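Search this site Search Go

The Long Life of the Kitchen Drawer

6/18/19

In the household goods collection of the Mowat Institute, the most frequently requested item is a kitchen drawer. It came from a farmhouse outside Stulia, and it was accepted with its contents in place: string, a corkscrew, keys to locks that no longer exist, a tin of fuses, a candle end and a folded warranty for an appliance made by a firm that closed before the warranty ran out. The catalog entry took longer to write than the entry for the dresser that once held it.

Most homes have such a drawer, and most residents regard it with mild shame. The Institute takes a different view. Its current study, carried out jointly with the housing archive at Clorkemell, treats the drawer of odds and ends as a record of domestic life that is seldom written down anywhere else. Letters are kept because they matter. Photographs are kept because they please. The contents of the drawer are kept because a decision was postponed, and the postponement can last for decades.

The study drew on 60 households in and near Stulia. Participants were asked to list the contents of one drawer without tidying it first, and to note when each item had last been used. The completed lists named 1152 items. Batteries of unknown charge appeared in nearly every one. So did rubber bands, takeout menus and small screws that residents believed had come from something important.

The age of the objects proved harder to establish. Many people could date an item only by the house in which they had first owned it, and several had moved the entire drawer from one address to the next by tipping it into a box. In 7 households the contents had passed from a parent's kitchen to a child's with almost no change. These inherited drawers hold a particular interest for the archive, as they often preserve tools for tasks the present owners do not perform: darning needles, jar wrenches, a key for winding a clock that was sold long ago.

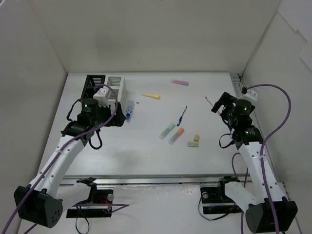

Not everyone who followed the project was persuaded that such things deserve study. A reader of the Clorkemell newsletter wrote that she had emptied her own drawer in January and had missed only the tape measure, adding that "a museum may keep my old keys if it wants them, but I would advise it to ask what they open." The letter was added to the project file. Her question is a fair one, and it has shaped the second part of the work, in which residents are invited to write a line or two about each object before it is given away or thrown out.

The results are uneven. Some residents produced full histories. Others wrote "don't know" beside every entry. One note, attached to a brass hook, explains that it was bought to hang a mirror in an apartment on Mekow Street, that the mirror was hung on a nail instead, and that the hook has been on the point of being useful ever since.

Furniture makers have had their own part in this history. Older kitchens in the district were often built with 2 drawers, one for cutlery and one for linens, and the second lost its purpose as paper towels replaced cloth. It filled with whatever was at hand. Later kitchens offered many more drawers, yet the habit remained, and residents with ample storage still tended to set one drawer aside for things without a category. Dividers and trays have been sold for this purpose for years. Several participants reported that theirs were in the drawer, underneath everything else.

The Institute offers modest guidance to those who wish to keep a drawer in reasonable order. Keys should be labeled on the day they are acquired. Batteries should be stored apart from coins and loose metal. Instructions for appliances are best kept in an envelope elsewhere in the house — they are the items most often searched for and least often found. Beyond that, it recommends no particular system.

The farmhouse drawer may be viewed by appointment in the lower reading room. Visitors are asked not to rearrange the contents. A printed list is available at the desk, along with a blank form for those who would like to record a drawer of their own and leave a copy with the archive.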